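Forum: Teleoperation and Teaching by Hand
Thread: Peg board with two hands, glove or guiding the arms directly?

raed_y
Sunday, August 21, 2022

Hello all. I am working since June on a task with two arms and a peg board. The blue pieces have to go in the holes and slots of a white board, and some are very small. Until now I record everything by remote control, with gloves, and the policy is trained on this. We have 355 good episodes. The large pieces are learned well. For the small pegs the hand comes to the correct place and then it hesitates above it, or it closes too early.

My colleague says I should stop with the gloves and guide the arms directly with my own hands, because then I feel the contact. What do you think? Has someone compared both on the same task?

Raed Yammine

nellow_fan
We compared it, but with a gripper and not with fingers. Guiding by hand was better for insertion and worse for everything before the insertion. Also your own body comes into the head camera, and this is a real problem if the policy uses that camera. How many operators do you have?

raed_y
Two, me and one student. The student is faster, and I am more regular. I put one moment from my own recording, so that you see the size of things compared with the fingers.

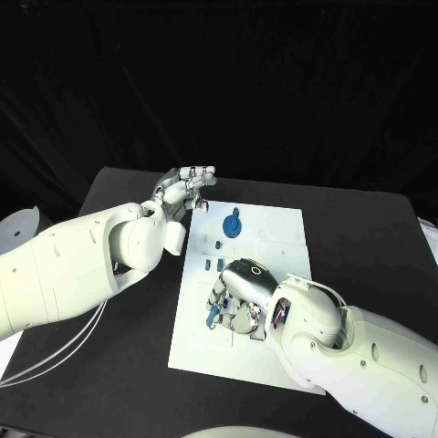

The hesitation is in my opinion a problem of the operator before it is a problem of the model. When I wear the glove I don't feel the peg, so I wait until I see it, and the model learns my waiting. It is worse when the hand is low. With the right hand pressed down on the board like this, there is a small dark blue peg between the fingers, and the metal shell on the back of the hand is so near to it that from the head I must almost guess. I tried to lift the wrist more, but then the fingers reach the board from a bad angle.

debora_rizzi
I would not change to guiding by hand. With two arms and hands with many joints you need one person for each arm, and the fingers you cannot guide at all, you can only push them. We tried it with Vikent arms for one month. We got 200 episodes and I deleted most of them.

What helped us was a rule for the operator: no stopping in the air for more than one second. If you stop, the episode is thrown away. It is hard for the first days and the operators will complain.

ots_bench
I don't agree with Debora. If you throw away every episode with a pause, you throw away also the corrections, and the corrections are the most useful part. A policy that never saw a recovery will drop one peg and then continue like nothing happened. I keep the pauses and cut them afterwards, everything where the joints move less than a small limit.

debora_rizzi
Cutting is fine for the arm. For the fingers it's dangerous, because when you close slowly around a small peg the joints hardly move, and your limit will cut exactly the grasp. Did you check this?

ots_bench
I use a separate limit for the fingers. But I admit that I set it by eye, and I checked only on 300 episodes of one task, not with such small pieces.

raed_y
Thank you both. I tried the cutting this afternoon on the old data with one limit for all joints, and Debora is right about the grasp. In several episodes the fingers jump from open to closed. With two limits it looks much better. I will train with this one first and leave the rule of one second for the new recordings. 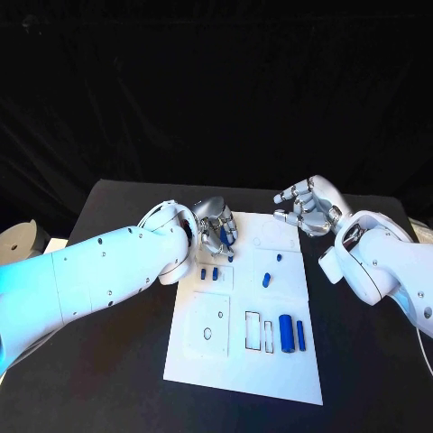 I want also to change the order of the pieces. Until now the student and I each start where we like, and I suspect that the model mixes our two habits. From tomorrow we both follow one written order, and only one hand goes down to the board at a time. The other hand waits higher.

nellow_fan
A fixed order is good for the first training, but mix it again later. Our model learned the order so well that it went to the third place even when the piece was already there.

furnanix_user
A question a little outside the topic: do you record the glove at the same rate as the camera? I had a delay between both and for weeks I believed it was the operator.

raed_y
Same rate, but I never measured the delay. I will do it before the new recordings and write the result in this thread.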